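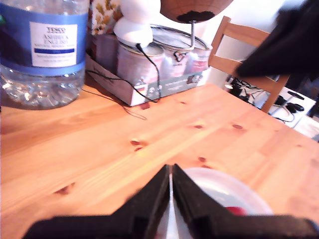 *Wrist cam, bowl on the right, small red thing down inside it.*

**parsons_70** (OP)
Teleop is so much fun!! I've been driving the arm by hand with the Peva leader since Wednesday and recording through Istov. Task is picking the small piece out of the dish. Is wrist view enough to train on, or do I need a second camera?

**brarkent**
Wrist only is fine for one object. Your light worries me more. That table is half blown out. 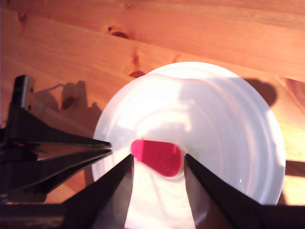
*Fingers either side of the pink piece*

**parsons_70**
Look how well it shows between the tips though! I come in slow and stop there before closing.

**kneejoint**
Disagree with brarkent, add the overhead. And don't stop. The policy learns your pause and then sits there forever. I had 1,234 frames of me hesitating and it copied every one, beautifully.

**brarkent**
Pauses are easy to trim. Lock your exposure first, the dish is pure white in places.

**parsons_70**
Ok ok, both! What about fast moves, keep or toss? Some frames come out like this: 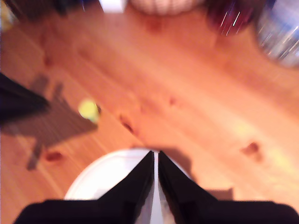 ### Re: blurry frames

**kneejoint**
Keep them if the demo is good. I'd still redo 2 or 3 at half speed and compare.

**brarkent**
Toss. We won't agree on this one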